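Every heist movie has the same person in it, and I have started to worry about her. She is the one who gets the crew into the building. She might be the florist, or the caterer, or the woman at the front desk who was told it was a surprise party. She's on screen for four minutes. Then the vault opens, the crew drives off toward a beach, and on some gray morning a detective is going to ask her why she signed for the flowers.

I watched *The Jetthorpe Job* last month, all 147 minutes of it, and I enjoyed it in the way you enjoy a hotel breakfast. There's too much of it and you keep going back. Dumov, our mastermind, is charming and has a sad brother. The bank is owned by a man so rotten that he kicks a dog in his first scene, which saves the screenwriters a lot of typing. We are supposed to want him robbed, and I wanted him robbed. I would have held the bag.

But the movie takes place in Undatville, a town with one bank, one diner and one traffic light, and by the end of it the bank is a hole. The crew leaves with the money. The rotten man leaves in handcuffs. Everybody else stays in Undatville, where I assume they now drive to the next county to cash a paycheck. There's a teller named Warrier who gets locked in a supply closet for most of the second act. She gets one joke. Her joke is good, and I spent the last hour wondering if she still had health insurance.

I know how this sounds. My friend Lerato Mthembu, who saw it with me and cried at the brother, told me on the way to the car that I was auditing a cartoon. She has a point. Nobody buys a ticket to see a claims adjuster. The genre runs on a deal with the audience: we agree to ignore the paperwork and in return we get a cable drop and a really nice suit. 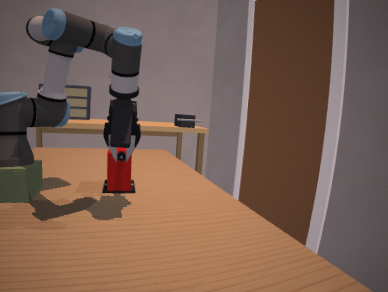 My complaint is that the genre used to be a bit embarrassed about the deal. The older heist pictures I grew up renting nearly always ended with the money blowing down a runway or sinking in a harbor. Partly that was the censors, and partly I think it was a good instinct. Somebody had noticed that stealing is a thing that happens to people. You could root for the thieves for ninety minutes and then get sent home with a small bill.

Now there's no bill. What we get is a robbery with a character reference. The thieves only take from the wicked, they never hurt anyone who has a name, and somewhere in the last reel an envelope arrives at an orphanage. In *Jetthorpe* it's 700 dollars, slipped under the diner owner's door. The crew has just made off with enough to buy the diner, the street it stands on and possibly the traffic light. The music swells! The diner owner puts her hand to her mouth! I did some division in the dark and got annoyed.

I'd take an honest crook over this. Give me someone who robs the bank because that's where the money is and he would like a boat. He isn't asking me to sign anything. Dumov wants my applause and my blessing both, and he wants them while Warrier is still in the closet.

The fix wouldn't even be expensive. Leave the dog, leave the cable drop, leave the brother if you must. Then cut six minutes of slow walking, which would get the whole thing down to 141, and spend one of the minutes you saved on letting Warrier out. She doesn't have to give a speech. She could just stand in the lobby with her coat on and look at where the counter used to be.

Lerato says that would ruin the ending. She has already asked me to see the sequel, and I've said yes, on the condition that she buys the popcorn.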